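Print | E-mail | 2 comments

Members of the regional furniture trade council visited the Cludell cabinet plant in March to review its stability testing. Plant manager Wekesa Kaijage led the tour.

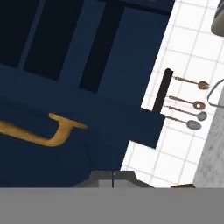 Anchor kits now ship with all tall units - a change made after two dealer requests. Finish options were also discussed, and navy doors with brass-colored pulls remain in the line.

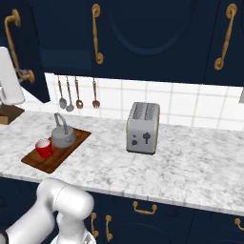
Mr. Kaijage said the plant employs some 700 people. The council will send written questions on labeling to Cludell before its next meeting.

Shares: 7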